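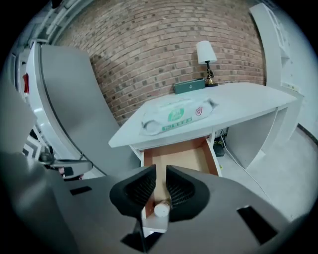 Chih-ming Ho wrote back after last week's handout that a drawer is a drawer, and that if the gripper can get the thing out ten different ways we should stop worrying and train on it. I want to spend the first part of today on why I don't agree, and then we'll get to the assignment.

Notes for Unit 4: Collecting by hand, and what the numbers hide

1. The claim

The argument for hand-held collection goes like this. A person moves the tool through a task, the wrist camera records it, and a policy trained on the recordings will run on an arm that was never in the room. The student teams on the Drustirari project have been working on that assumption since February. I think it is half right. The camera does get the same view of the fingertips. The arm does not get your shoulder, your habit of leaning in, or the way you shift your feet when a drawer is in the way.

Ask of any demo: could the arm have reached that pose from where it is bolted down? If you can't answer, you don't know what you've collected.

2. Small objects in drawers

Drawers are harder than tabletops and the reports tend to skip over it. Something small and round near the front panel leaves very little room for a fingertip on the near side. People solve this without thinking. They tilt, or they nudge the thing back first and then close on it. Both count as a "pick" in the log. A policy trained on a mix of the two may do neither well, and average them into a push against the front panel.

The Florkeck team logged 150 drawer episodes and reported them as one task. Reading their notes, I find at least a tilt strategy and a nudge strategy, and no label that tells them apart. That doesn't sink their project. It does mean the success rate in their poster is a rate for something they haven't defined.

3. Clutter

Most of you leave things on the desk while you collect, and most of you say this makes the data more varied. Maybe. If the same lamp stands in the same spot through every episode, you have one background, recorded many times. The policy is free to use the lamp as a landmark, and you'll find out when someone moves it.

The Rulta team did move things between batches. They also changed the lighting and the person holding the gripper in the same afternoon, so I can't tell which change did what, and neither can they. Change one thing. Write down which.

4. On "more data"

Somebody always asks for a target number. The Chiang group asked me for one and I said 200, mainly to end the meeting. Please don't quote it. A target like that rewards quick, easy episodes, and the awkward ones get thrown out as mistakes. Keep your failed grasps. Mark them as failed and keep them.

5. Assignment

Work in teams of 2. Pick one drawer task from your own recordings. Turn in:

A written definition of success that someone outside your team could apply without asking you anything.

A list of the strategies you see in the episodes, with a tally for each.

One prediction about where the trained policy will fail, made before you run it. Vague predictions get no credit. "It may struggle with lighting" is vague.

Length is 2 pages, tally included. Chih-ming is welcome to submit the opposing case, and I'll post both if he does.

Reading for next time is the calibration chapter. Skip the section on depth sensors, we don't have any.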